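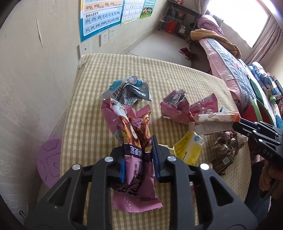 Section 4. Good practice at the table

Before you record anything with your Fallarus hand grippers, please read this section all the way through, even if you have used an older kit and feel you know the routine. Most of the sessions we have to send back are let down by small habits at the table, and those habits are much easier to pick up on day one than to fix in week three. Thin packaging is where they show most. A snack wrapper should be pinched between the two finger pads, with the jaws closed on the wrapper itself and the rest left to hang free, and a box lying on its side can be taken by the end. Crumpled foil, torn film and brown paper can all share the table with boxes, and you are welcome to leave them in a pile, the way they would be in anybody's home.

4.1 Getting the table ready

1. Choose a table you can reach across without leaning your stomach on it. A tablecloth is fine, patterned or plain, so long as it doesn't slide when you pull on it.

2. Empty every packet before it goes on the table. Crumbs get into the jaw hinge, and sticky fillings ruin the pads faster than anything else we know of.

3. Check for staples, glass and sharp can lids, and take them away.

4. Put up to 9 items within reach for your first session. You can go higher later on, once your hands have learned the weight of the tool. (Larger sets are covered under task sheet 892, which your Dewan coordinator can send you.)

5. Wipe the pads on both fingers with a dry cloth. No alcohol, please, and no kitchen spray.

Note: You don't have to tidy the rest of the room. Beds, shelves, wall charts and so on may stay just as they are, but do put away letters, family photos and anything with a name or address on it.

4.2 Picking up and putting down

6. Hold the handle with a relaxed hand and bring the open jaws down slowly over the item.

7. Close until the item stops slipping, and then stop squeezing. With film and foil it is tempting to keep going – try not to, as the pads wear unevenly.

8. Lift, pause for a slow breath, move, and set the item down before you open the jaws. Dropping from a height counts as a failed placement under the Hilero handling rules, even when the item lands where you wanted it.

9. If you miss, open fully and start the approach again. A missed grasp followed by a clean second try is perfectly good data and should be kept. Please don't nudge the item into place with your free hand.

CAUTION: Keep fingers, hair, sleeves and cords clear of the jaws at all times. Children may not operate the grippers or reach onto the table during a session.

4.3 When two grippers are in use

Agree on a side each, left and right, and say out loud when you are about to cross over. Only one gripper should touch an item at a time unless the task sheet calls for a handover. If the jaws knock together, stop, look over both sets of pads, and write error code 908 in the log with a word or two on what happened.

4.4 Closing the session

Return both tools to the Voditz case with the jaws open, which keeps the springs from tiring. Replace the pads after 1,236 grasps, or sooner if you see a nick or a shiny patch. The counter is under the Care tab, and resetting it is explained in Section 6.

Revised 15 May 2024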